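## 4. Recording your first set: the sweep task

If you've made it through calibration, congratulations, you're at the fun part! From here on the arms learn from whatever you show them, and the sweep task is a great place to begin. It uses both arms, it makes a satisfying mess, and you can reset it in moments.

The goal is simple to say: get the red pieces off the mat and into the white container, using the right arm to push with the cloth and the left arm to handle the container. A full set in Carrier is 40 episodes.

### 4.1 Set up the desk

1. Lay the dark mat flat, with its long side parallel to the front edge of the desk.
2. Tip the red pieces onto the mat in a loose heap. Don't tidy them. A messy heap teaches more than a neat one!
3. Put the cloth to the right of the heap, crumpled or folded however it lands.
4. Place the container within reach of the left arm.
5. Leave the everyday things where they are. A lamp, a tissue box or a shopping bag at the edge of the desk is welcome, as long as neither arm has to pass through it.

**Note:** Change the shape of the heap between episodes. Ha-neul Chae recorded our first Fovwood set with the same careful little mound every time, and the policy was wonderful at exactly that mound.

### 4.2 Record an episode

1. Open Carrier, choose **New episode** and pick *sweep* from the task list.
2. Bring both arms to the start pose with the leader handles and wait for the steady tone.
3. Press the left pedal to start recording.
4. Take hold of the container with the left gripper and bring it below the front edge of the desk.
5. Pick up the cloth with the right gripper. Push the pieces toward you in short strokes.
6. If a piece strays, go back for it. Keep the recording running, because recoveries are some of the best material you'll collect.
7. Return both arms to the start pose and press the pedal again.

**Caution:** Keep your hands off the desk while the pedal light is green. To fix something by hand, press the right pedal and wait until 2 short tones sound.

**Caution:** Check that the arm cables have slack before each set. A cable pulled tight at the elbow will stop the arm in mid-stroke.

The sweep task on the desk, with the red pieces, the dark mat and the cloth:

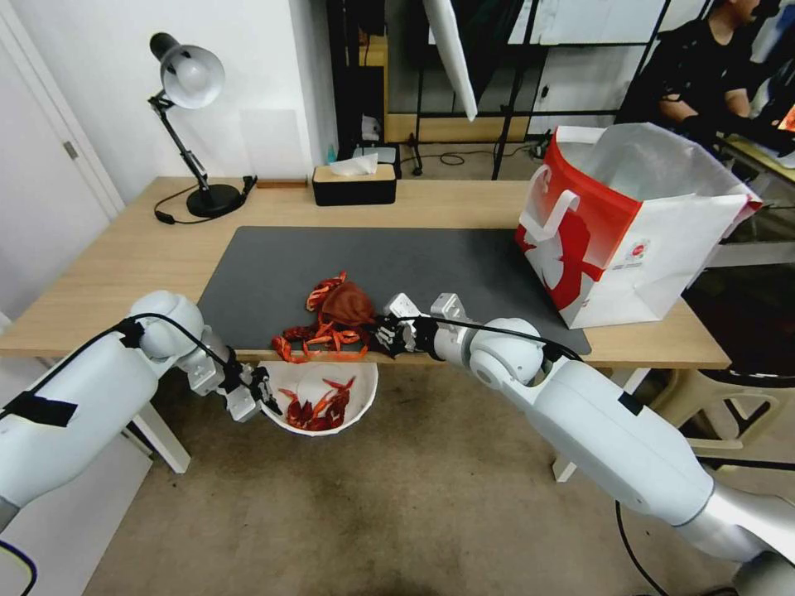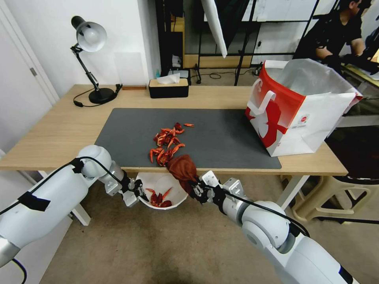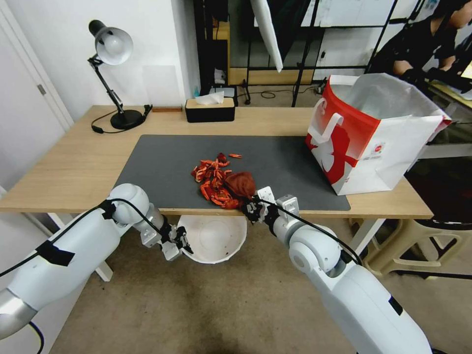
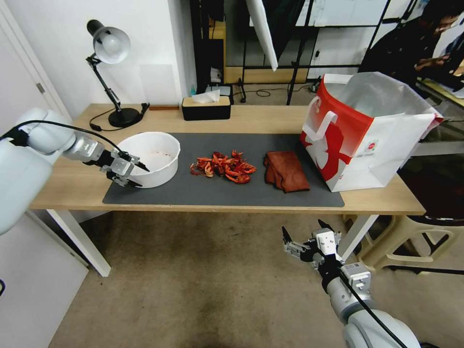
### 4.3 Review and label

Play back every episode before you upload it. Mark it **keep**, **trim** or **drop**, and add a few words if anything unusual happened ("dropped cloth, picked it up again" is perfect). If you end up with 39 good ones, record one more and then upload the set to Oser from the **Sets** page.

Upload errors with code 3520 mean that one camera stream is shorter than the others. Open the episode, choose **Realign**, and try again. If the code comes back, drop that episode and send its log to Woo-jin Yang.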